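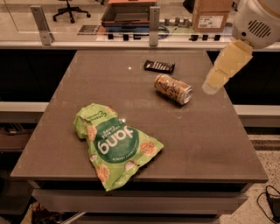 Rice chips and a can, the kind of dinner that gets eaten standing up.

The Slow Death of Supper

Mahlet Mamo owns a dining table that seats eight. She bought it when she moved to Nostbridge, had it carried up three flights, and has since used it mainly for mail.

"I had people over once," she told me. "They stood in the kitchen."

Mamo eats dinner over the sink at 9:40 p.m., and she is in good company. I spent most of December asking people in Nostbridge what they'd had the night before, a question I recommend to anyone who wants to watch grown adults lie. Everyone had made soup. Press a little and the soup became crackers, then half a bag of crackers, then whatever was left in the car.

Firouzeh Kazemi, who runs the corner grocery on Jugah Street, doesn't bother asking. She has the receipts. Her shop sold 886 bags of chips in November and 240 onions. "You can't make soup for a town with 240 onions," she said, and went back to pricing gum.

I should confess that I own a slow cooker. It has a timer, a glass lid and a warranty card I filled out in full, and it lives above the fridge where I can feel it looking at me. My own supper on the night I began this story was pretzels. I put them in a bowl, for dignity.

Slamet Oei remembers when the old Runia dining room served a set meal at six and locked the door at ten past. He washed dishes there for years. People complained about the gravy, the chairs and each other, he says, and then came back the next evening to complain again. The place is now a tanning salon.

Kartini Tarigan has been trying to revive the habit with a monthly potluck on her porch. The first one drew a fair crowd and seven bags of chips. She has since started assigning dishes by text message. I've been put down for soup.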